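Midow Workshop Gallery: small furniture day

Quick upload from Tuesday, captions are short, sorry. Svitlana Panasiuk wants the rest of the set by lunch so I'm doing these in batches. Bigger versions on request, just give the page name and which row its in.

Job of the day was flat-pack plastic stuff. Frames, poles, sockets, the usual. Jyoti Gautam sorted the Treltitora boxes before we started, 68 bags of small bits, all labeled. Lifesaver.

Front bench

Parts mat first. Beltrán order, 700 pieces in total, this is only the tail end of it.

Label sheets next to it. Green for poles, yellow for sockets. Ran out of yellow by 11.

Frame and pole

White plastic frame in both, on the black work surface. One has it standing with the tall pale blue pole going up from a corner, the other has it lying down, cup sockets showing, and a long white tube held up at an angle.

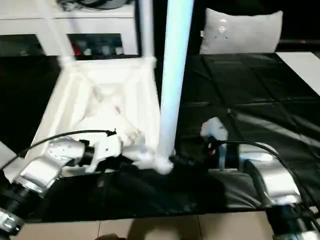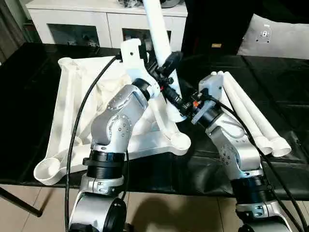 Back shelf

Finished pieces, stacked two deep. Check the sockets before you stack, a tube that's only half in will lean and take the next one with it. Same goes for anything leaving on the Dronirwood cart.

Spare tubes in the tall bin. Long ones at the back please, short ones up front. Somebody keeps mixing them.

Box pile by the door. Flattened, tied, waiting for pickup. The 863 label is the return, dont send it out with the cardboard.

Notes for the next batch

Still to come: shelf brackets, the two stools, cart loading. Maybe the sign over the door if I get a decent one.

Counts for the sheet are 1057 in, 700 of that Beltrán. Jyoti has the paper copy.

If a caption is wrong tell me the row and I'll fix it. Next upload Tuesday afternoon, late.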